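Travora Collection Guide, rev. 12/11/2019
Section 4. Recording pick examples, power cords

Read section 3 first if the wrist camera hasn't been checked today. Everything below assumes arm is homed and the Sindarard logger is running.

4.1 Before you start

1. Clear the table. White surface only, plus the box for the task. Box goes at the far side, right corner of the wrist view.
2. Wipe down the finger pads. Dry cloth, no spray.
3. Open the logger, pick task "cord_bundle". Don't type the name in by hand, we've lost sets to misspellings.
4. Set episodes to 20 and time limit to 33 seconds. Leave the rest at default.
5. Put the cord down between the fingers, bundle tied. Move it a little between episodes. Turn it too.

Note: tie stays on. If it comes off during an episode, stop, retie, mark the episode bad.

4.2 Recording

1. Press Start. Wait for the tone.
2. Bring gripper down slow with the lead arm. Fingers open all the way.
3. Line up on the bundle, not on the plug. Plug is stiff and the cord twists out when you grab there.
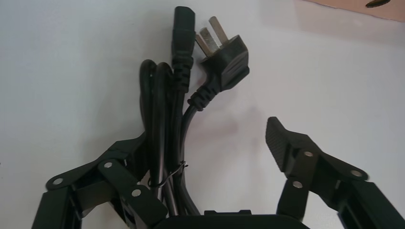
4. Close until the current bar goes yellow. Hold for a beat. Red is too much, back off.
5. Lift straight up, then over to the box. No swinging.
6. Open above the box, pull back, press Stop.
7. Label it: good, retry or bad. Retry means you missed and then got it in the same episode. Those are usefull, keep them.

CAUTION: Prongs on the plug can scratch the lens cover. Keep them pointed away from the camera side when you set the cord down.

CAUTION: Hands off the table between the tone and Stop. If something falls, let it fall.

4.3 Blur

Some blur is fine. The model will see it at run time anyway. What we dont want is a whole episode of it. Go through the frames after each set and check:

- Lead arm speed. Over 16 on the dial, drop it back to 12.
- Exposure. Should be on fixed. Auto drifts when the gripper gets near the table.
- Mount screws. Snug, no more than that.

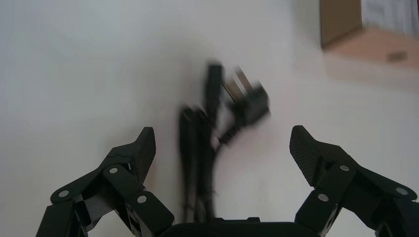

Fig. 4-2. Motion blur on cord and plug, wrist view.

If the cord is smeared and the fingers are sharp, camera is moving with the gripper like it should. If the fingers are smeared too, check the mount before you record anything else. Single blurred frames stay in. Do not delete frames out of the middle of an episode, the Garrido converter chokes on gaps and you'll get an index error with no line number.

4.4 Saving

1. Close the set. Wait for "written" at the bottom of the window.
2. Copy to the Bundow share, folder for the station you're on. Not the top level.
3. Open the last episode from the share and play it through. No picture or half a picture = copy again.
4. Fill in the log sheet: station, task, number good, number bad, your initials.

Note: logger doesn't warn when the disk is full. Check free space before a new set.

For loose cords with no tie use section 5, different task name and a longer time limit.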